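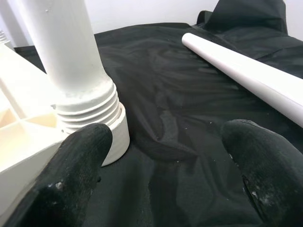

Tukance Seed Library
Progress report to the Donnelly Fund, first half of the grant

Hi all,

I promised you a report by December and I'm getting it in with a little room to spare, which my wife says is a first. You asked for what we did, what we spent and what we'd do differently, and I'll try to stick to that order, though I wander.

The big news is that the seed library is open and people are using it! We're in the old reading nook at the Ellska branch, between the large-print mysteries and the copier. The card catalog we bought from the school auction cleaned up beautifully once I got the stuck drawers out and rubbed the runners with a candle stub. Beans are on the top row, then squash, then tomatoes and peppers, and the flowers have the whole bottom half because flowers are what people donate. We have marigolds for the next century. If anyone at the Fund would like marigolds, please say so.

We filled 200 packets before opening, all labeled by hand, and most of the tomatoes were gone by the second week. I'd planned on people taking a packet or two each, and they mostly did. What I hadn't planned on was how long they'd stay and talk. One man stood at the drawers for most of a morning telling me about a pole bean his grandmother grew, and then went home and came back with a jar of it. We've been calling it the Jar Bean until he can remember what she called it. It's a dark, speckled thing and I've got a row of it saved back for spring in case the library copies don't come up.

The Kiltelix workshops (Kiltelix is the name we gave the saving-your-own-seed classes, after the street they started on) have been a mixed bag. The first one, on beans and peas, was easy because you let them dry on the vine and there you are. Thirty people came and we ran out of chairs. The tomato one was harder. You have to let the pulp sit in water for a few days and it smells terrible, and I brought a jar I'd started at home so folks could see it, and the lid wasn't on as tight as I thought. The branch was very kind about the carpet. Squash was the one I'd do over completely. I spent far too long on cross-pollination and I could see eyes glazing. Next time I'll bring two squash that crossed by accident in my own yard and cut them open, and let people see for themselves what happens when a zucchini gets friendly with a pumpkin.
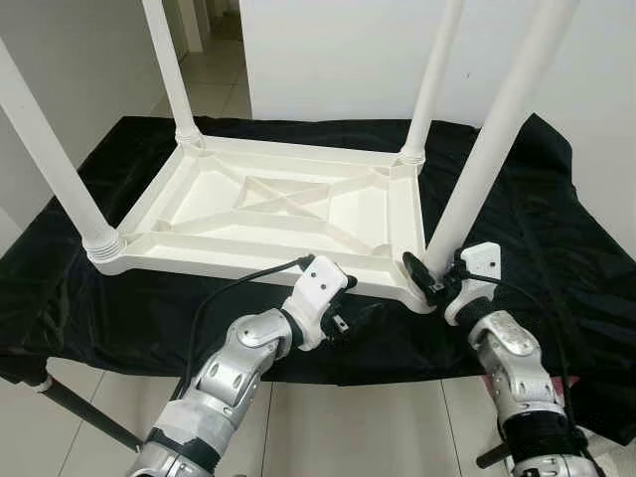
I've also cut the talking part of each class down to 30 minutes. After that everybody gets something to do with their hands, even if it's only shelling beans into a bowl. It's made a huge difference, especially with the after-school kids, who'll shell beans until somebody makes them stop.

On to money. We've spent $1,070 so far. The biggest piece was the card catalog and getting it hauled over, then the envelopes (I sprang for the ones with a proper flap, because the cheap ones leak lettuce seed out of the corners), then the drying screens and the little glass jars with the moisture packets. The dehumidifier I'd put in the budget turned out not to be needed, the nook is dry as a bone with the heat on. I'd like to move that line over to a germination mat, so we can test donated seed over the winter and pull anything that's too old to bother with. Could you let me know whether that needs a form or whether an email will do?

We're behind on the growing records. The idea was that everyone who borrows seed would fill in a card at the end of the season saying what they planted, how it did and what they saved, and the cards aren't coming back. I think I made them too long. There was a whole section on soil that I'm embarrassed about now. I've redone it as a postcard with three questions on it, and the branch will keep a box for them by the front desk. I'd rather tell you now than have you find a big hole in the final report.

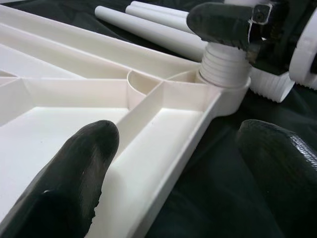
Spring is going to be mostly about seedlings, and that means potting days, first indoors and then on the lawn behind the branch once the frosts are done. I've been thinking about work surfaces more than I ever thought I would. White molded plastic, with those thin walls and ribs and all the open compartments between them, is a nuisance to get potting mix out of once it's gone in, so I'm putting a plain old brush on the supply list and asking people to sweep down before anything gets rinsed. Tomatoes will get started first and the peppers even before that, if I can find enough sunny windowsill among friends. I'd like each household to go home with one thing they started themselves and one thing they've never grown.

I'd also like to run a swap in early fall, when people have their own saved seed in hand and we can see how much of it came home. That's past the end of this grant, so I'm only mentioning it. (I'm mentioning it quite hopefully.)

Come by any time the branch is open. I'm usually at the drawers by ten in the morning, and there's coffee if you don't mind it strong.

With thanks from everybody here,

Digby Cartwright
Tukance Seed Library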